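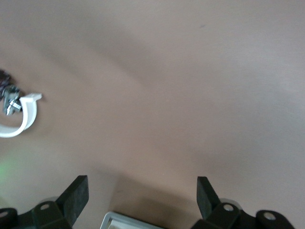 Azadeh Amini to miss first week of Endholm shoot

Actor Azadeh Amini will join the set of her new film later than planned, after rehearsals for a stage play were extended by one week, her manager has confirmed.

The film, a family drama named Endholm, was to start shooting on Monday with Amini in nearly every scene of the opening part. The production has now changed the order of work, and the first days will go to scenes with her co-star, Sepehr Bagheri, and the younger members of the cast.

"The dates were always close to each other, and we knew it when we signed," said the manager, Forough Golestani. "Azadeh asked the director for a few more days and he agreed the same evening. There is no quarrel between anybody."

Rumours of a quarrel began last week, when Amini removed 2 photos of the costume fitting from her social media page. Some fans took this as a sign that she had left the film. She answered them on Sunday, April 5, 2026, with a short message and a picture of her script, which was covered in coloured notes.

"I am still in the movie, my darlings," she wrote. "I only have to finish one thing before I begin the other. Please be nice to Sepehr, he is getting up at four in the morning for me."

Bagheri replied under the post that it was half past three, and that she owed him breakfast. His reply had more than 2,000 likes by the evening.

The play, Orna, is directed by Rosângela Mendonça and will have its first night at the Romaniuk Theatre later this month. Amini has the part of a retired singer who goes back to the town where she was born. It is her first role in the theatre for four years, and she is on stage for almost all of its 145 minutes. Mendonça asked for the extra week of rehearsals when the second act was rewritten.

Endholm is directed by Bahman Karimi, who worked with Amini before on the crime series Clatow. In that series she played a judge in the first season and came back for one episode of the second -- a visit that many viewers still call their favourite. Karimi said the new order of shooting would not change the budget or the final day of work.

"I would wait longer than one week for her," he said. "But please don't tell her manager."

The crew will move to the coast for the outdoor scenes once Amini has arrived. The film is expected in theatres in October, and a first trailer should be shown during the summer. Tickets for Orna are already on sale at the theatre's box office.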